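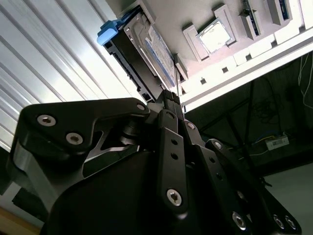

Silver screws, black metal.

So I finally got to the Fitzsimmons open day! I've been meaning to go for years. They make screws and bolts out at Nasstead, on the flat road past the reservoir, and once every summer they let people in to walk around. I drive by the place every time I visit my sister, and for most of my adult life I assumed it was a dairy (it has the big white silo things, which hold oil, so I was way off).

Parking first, because a few of you asked. You leave the car in the field across from the gate and walk over the little footbridge. The field was dry and fine when I went, but it slopes, so use the hand brake. I got there a bit after nine and there was already a line at the sign-in table, where they give you a sticker, earplugs and a pair of safety glasses that will not fit over your own glasses no matter how you tilt them. Ask for the bigger kind. They keep them in a box under the table.

My group had 20 people in it and our guide was Bernadette Gallagher, who started there in packing straight out of high school and now runs the heading shop. She has a great voice for it, which matters, because the heading shop is LOUD. Heading is the part where the wire gets turned into something with a head on it. I had pictured somebody cutting screws out of a bar, shaving bits off like a pencil, and for some special parts they do still cut them that way. But mostly the wire comes off a huge coil, gets chopped to length, and a punch slams the end of it so the metal squashes out into a head. Cold, too, no furnace. It goes so fast you can't see any of it, you only see blanks spitting out into a bin and hear the racket. Bernadette handed a few blanks around straight from the tray and they were warm in my palm just from being hit.

Next was thread rolling, and this was my favorite room of the day. Two flat blocks with slanted grooves, one standing still and one sliding past it, and the blank gets rolled between them like you'd roll a bit of clay between your hands. The thread gets pressed up out of the metal! Nothing is cut away, so there are no shavings on the floor at all. A man in front of me asked whether that made the thread stronger and got a long, happy answer involving grain, which I followed for maybe half of its length. (Yes, is the short version.)

We weren't allowed in the heat treatment building, only up to a rope at the door, and after that we crossed the yard to the plating and finishing side. I learned that the black on a black screw can be several completely different things. It can be an oxide, it can be a coating, it can be plating with something dark over the top, and they don't behave alike if you leave them out in the rain. I have a garden gate that proves this. I described my gate to the finishing guy in some detail and he was very patient and told me I'd bought indoor screws.

Then the drive types, meaning the shape of the hole you stick your tool in. They had a long bench set up with one of everything: slotted, cross, square, hex socket, the six-pointed star, and a few odd security ones I'd only ever met on the back of a bathroom stall. You could try driving each kind into a block of wood with a matching screwdriver, and kids were all over it. I did the slotted one and slid off it twice. I did the star one and it just went in, and I'm now a bit annoyed about every slotted screw in my house. There was also a tray of countersunk screws next to socket heads so you could feel the difference, one sitting down flush and the other standing up proud, and a card explaining when you'd want which.

Lunch was in the canteen, and you could buy a plate of pulled pork or a bean chili for not much money. I had the chili. It was good and it needed salt. I shared a table with Intan Goh, who had driven all the way up from Emwood because she restores old sewing machines and can't get the tiny screws she needs anywhere. She had a matchbox full of originals with her, wrapped in tissue, and was hoping to find somebody who would tell her what thread they were. We spent a good while passing them around and failing to read them against the free gauge card. I later saw her in the measuring room with three people in lab coats bent over her matchbox, so I think that went well for her.

The measuring room is easy to miss, by the way. It's upstairs, behind the stockroom, and our tour didn't include it. You just have to go up. They have a machine that pulls a bolt apart until it snaps, and they were doing it on the half hour. Everybody guesses, everybody flinches anyway. It goes quiet, you see the needle climb, it hangs there, and then BANG. The broken ends look stretched, like taffy. They let a little girl keep one and I was jealous.

The stockroom itself is just shelves and shelves of boxes. They list 1,677 different items in the regular catalog, and the woman at the counter said the one they get asked for most is a plain, boring short wood screw. The factory shop is at the end of it. Mixed bags by weight, odd lots, and boxes of 100 with dented corners for next to nothing. I bought two boxes of the outdoor kind for the gate, some brass ones because they were pretty, and one of the gauge cards in proper steel. They also sell Enditz thread wax, which I'd never heard of, and which the shop woman rubs on absolutely everything including her own desk drawers. I got a tin. I've since done my kitchen drawers and I take back the face I made at her.

A couple of gripes. The signs between buildings are bad and I ended up in the loading dock twice. There's nowhere to sit in the yard, and it's a lot of standing if your knees are like mine. And the history display was squeezed into a hallway by the restrooms, so you were trying to read about the founding brothers with a line of people going past your elbow. They had an old order book open there with an entry for 2,158 coffin screws, all in lovely slanted handwriting, and I'd have liked to look at it for longer.

Entry is free, and you sign up through the form on their site, which opens in spring and fills fast for the morning slots. Closed shoes only, they do check. Strollers are fine everywhere except upstairs. If you go, take a bag with strong handles for the shop, as two boxes of screws weigh a whole lot more by the time you're back over that footbridge.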